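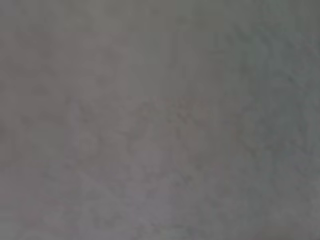 Rules for Robots That Work Near People

Maybe you have seen a robot arm in a film. It lifts a car door and turns around very fast. In a real factory such an arm follows many rules, and the people who work with it follow rules too. These rules are older than you think. Some of them started when your grandparents were young.

The first rule: everybody can stop it

On or near every big robot arm there is a red button with a round top, like a mushroom. It is called the emergency stop. Any person may press it, also a visitor, also a person who is not sure. At the Midmont workshop, where we went to ask our questions, Maiara Queiroz teaches the new workers. She tells them that she was never angry at someone who pressed the button for nothing.

After the stop, the robot must not start again alone. A person has to look, find the reason, and then start it with a different button.

The second rule: slow when people are close

When a person teaches a robot a new movement, the robot has to go slowly. The person holds a small box with a special switch. This switch has 3 positions. If you hold it softly in the middle, the robot can move. If you let it go, the robot stops. And if you get scared and squeeze it hard, the robot stops also! The engineers know that some people open the hand when they are afraid, and other people close it.

The third rule: think before

Before a robot gets a new job, people write down everything that could go wrong. This is called a risk assessment. Could a finger be caught? Could the part fall down? Cremilda Arruda showed us the one for their newest robot, which the workers call Jevby. It has 165 lines, and it took almost 2 weeks to write. For each line there is an answer – a fence, a light, a softer edge, or a slower speed.

Who makes the rules?

People from many countries meet and write them together. The result is called a standard. One important standard for factory robots has the name ISO 10218. It is long and a little dry to read, but it helps a robot builder in one country and a factory in another country to agree on what is safe.

Something to try at home

Choose one machine in your kitchen, for example the mixer. Ask a grown-up to look at it with you while it is unplugged. Find how it is stopped, and write down what could go wrong with it. Then write one answer next to each line.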